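Stisten Teaching Certificate: Paper 2 pattern changed, syllabus out now

2020-06-18

The revised syllabus for Paper 2 of the Stisten Teaching Certificate has been put online, along with the new exam pattern for language and science candidates.

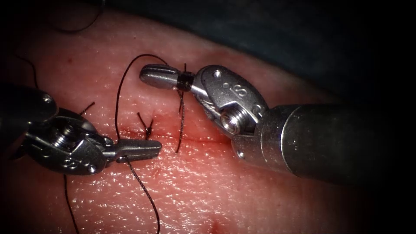 What has changed in Paper 2

The paper now has 4 sections in place of 6. Child development and teaching methods have been joined into one section, and the separate general knowledge section has gone. The total is still 100 marks and there is no negative marking. Candidates have 2 hours to finish.

Paper 1 stays as it was. Those who registered in May do not need to apply again - their forms will be moved to the new pattern.

Books and downloads

The Unbridge course book covers the old pattern, so the chapters on general knowledge can be left out. Benavides will bring out a new set of practice papers before the exam. The syllabus can be downloaded from the candidate page under "Content and Structure".

Hall tickets and the exam date will be announced separately.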